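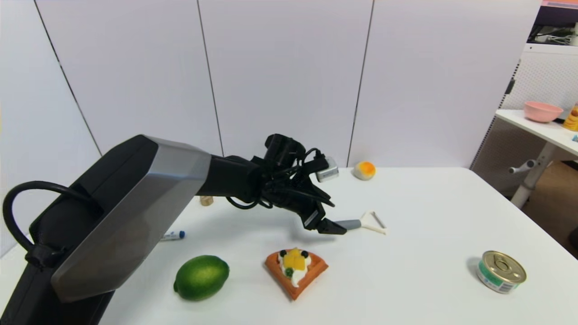
A vegetable peeler on a white tabletop.

The drawer that won't close

Burkley, a little past noon. Annapurna Joseph is pulling at her kitchen drawer and it will not give. Something in the back. A ladle, probably. "It's always the ladle," she says.

She cooks for six most nights. Owns, by her own count, 267 kitchen tools. Uses five. A knife, a spoon, a peeler, tongs, the good pan. The rest came from weddings, yard sales, her mother-in-law - and one long winter of late night shopping.

Kulap Boonchu had the same trouble over in Forville. Moved twice in two years, packed the same boxes both times, never opened them. Last January she put the lot out on the porch and let the neighbors pick. Gone by supper. She misses the garlic press, a little. Bought another one, dont tell anyone.

Nevzat Ağca repairs old kitchen stuff in a shop behind the bus station and thinks everyone is too quick to toss. New handles, mostly. Sharpening. He has a cherry pitter older then he is and gets it out for anyone who asks.

Back at Joseph's the drawer finally opens. A whisk, bent flat. She looks at it, puts it back.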